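Taming the Medical Paperwork Pile (Kitchen Table Edition)

Posted 11/19/19 in Household Tips

I finally beat the stack of insurance letters on my kitchen counter, and I am so happy with how it's going that I have to share! We switched plans when I started at the Toltamholm office in May, and between the old plan and the new one the envelopes were breeding.

First tip: get one accordion folder and use it for nothing but health stuff. Mine has a pocket for each person in the house, plus one at the front for anything that still needs a phone call or a check. The front pocket is the one that matters. If it's empty, you're done and you can go sit down.

Don't pay from the first piece of mail. The "explanation of benefits" looks a lot like a bill, but it usually says right on it that it isn't one. I clip it to the real bill when that shows up and compare the date of service and the amount I'm supposed to owe. I caught a double charge for a blood test this way — 45 dollars, and one call to the Dristville clinic cleared it up.

Keep a sheet of notebook paper in every pocket for phone calls. Write down the date, the first name of whoever you talked to, and the reference number. Ask for the number even if they don't offer it. I used to scribble these on the backs of envelopes and then recycle the envelopes. Ugh.

Next, the deductible tracker! Ours is over 1000 dollars, and I never had a clue where we stood. Now I tape an index card inside the pantry door and subtract as the statements come in. Pencil, please, they do get revised.

Pharmacy receipts fade like crazy if they're on that shiny paper. Photocopy them the same week or take a picture with your phone. I keep my copies in the back pocket with a rubber band around them, and anything for the flexible spending account gets a big F in the corner.

If a claim gets turned down, read the letter for the appeal deadline and put it on the wall calendar before you do anything else. Then put a second note 30 days ahead of it. Half of mine were just a wrong code, and the doctor's billing office sent them back through for me. 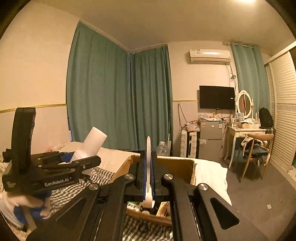 Last thing, and then I'll let you go: pick a cleanout day. Mine is the weekend after taxes. Anything for a bill that's still being argued over stays put no matter how old it is, and so does whatever you used for a tax deduction. The rest goes in the shredder, and the folder closes flat again — such a good feeling!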